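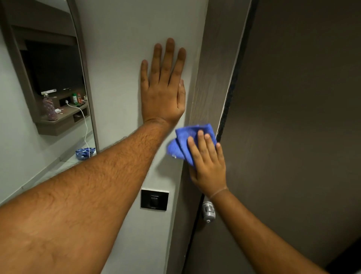
Vesorside Building List
Re: [vesorside] Hallway repainting and the two whites
Posted by Riet Verbeke, 11/29/25

Oldřich Vondráček wrote:

> I have now read the repainting notice twice and would like to know
> who picked "warm white" for the upstairs halls and "clean white"
> for downstairs. These are the same color until you stand on the
> landing, where they meet, and then they are very much two colors.
> Also, are we expected to wash our own door frames before the
> painters come? The notice says "surfaces should be ready." Ready
> for what? I am 70 and I have been ready for most of my life.
> Also also, the recycling.

Oldřich,

Taking these in the order that lets me put off the recycling.

The two whites came about as follows. In September we got a quote from Kramer for one white, everywhere, both floors. Then somebody on the second floor (I have promised not to say who, and you will work it out by lunch) wrote to say that the old white made the hall feel like a dentist's. Somebody on the first floor replied to the whole list that they liked their dentist. You may remember the thread. It ran longer than the lease. By the end of it Kramer had stopped asking us what we wanted and sent over a revised quote with both colors on it, for $2,331, and I signed it before anyone could bring up beige.

The line on the landing is a fair complaint. Kramer's suggestion was to stop the downstairs color at the stair rail and start the upstairs color on the far side of it, so that you can only see both at once if you are lying on the floor. I said that would be fine. If you do find yourself lying on the floor up there, the color of the walls can wait.

On "surfaces should be ready": I wrote that sentence, and I apologize for it. I meant that paint does not stick well to hand grease, and a door frame that people have been grabbing on their way in and out since the building went up has a good deal of it. The painters will wash the walls in the shared halls. They will not wash your own frame if it's on your side of the door, and several of you have asked to have that side done while they're here. So if you are one of those, please wipe it down beforehand. Plain water with a drop of dish soap will do. I know Gratum makes a special spray for this. I bought a bottle and it smells like a pear that went to law school.

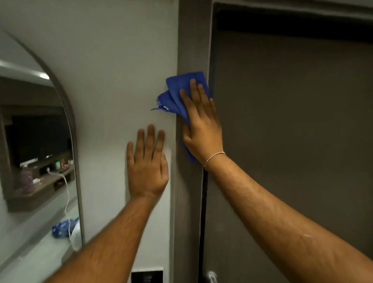 Door frame, wall side, with a blue microfiber cloth.

Get into the corner where the frame meets the wall, please. That is the spot the painters will be running their tape along, and tape has strong feelings about dust.

Other things people have asked me in the stairwell, so that I can stop being asked them in the stairwell:

The smell. Kramer says the paint is low odor. Kramer also said they would call back the same day, so open a window.

Bikes. They need to be out of both halls. The Turon with the flat tire has been there since before I moved in, and if it belongs to you, please say so now. If it belongs to no one, I'm putting it out front with a sign, and I expect it to be back in the hall within the week.

Name plates. Unscrew them yourself or they will be painted. One of you was painted over last time and still gets mail addressed to "Occupant."

The recycling. I have read your earlier messages, Oldřich, all of them. The bin is too small, the lid does bang, and pizza boxes are not a kind of paper. I agree with you on each of these points and have no power over any of them. The city has a form. I can drop a printed copy in your mailbox if you like, although then you'd have to recycle it.

Riet

3 replies · 2 shares
You are receiving this because you subscribed to the Vesorside Building List.
Unsubscribe | Contact list owner | Back to top
This site uses cookies to remember your login. Accept | Settings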